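March 31, 2024

Nenport kitchen, counter and sink check. Continues the December entry.

Rim sealant redone on the long side of the sink. Old bead came out in two pieces, residue scraped with a plastic blade. Gap at the rear ledge measured 2 mm before filling. Left to cure up to 23 hours before any water goes near it. Marisol wants the same product used at Dekolby, batch noted on the tube.

Basket slots checked against the recess: seats flush, no rocking. Dishwasher pulls out under the counter lip without touching. Holger to recheck the hinge screws, two were slack.

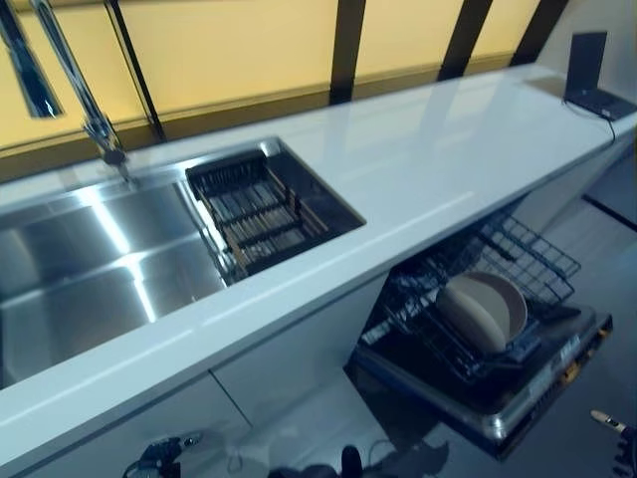
Does the basket have to come out before the counter is wiped down?

Leave it in for a daily wipe. Take it out for the weekly clean – grit collects under the bars and scratches the recess.

Faucet base: quarter turn on the mounting nut, play gone. Do not tighten further – the washer is already compressed.

Open: descaler for the basin (Emmett has the Fabbri order, 6 bottles), joint at the back of the counter by the yellow wall still to be inspected.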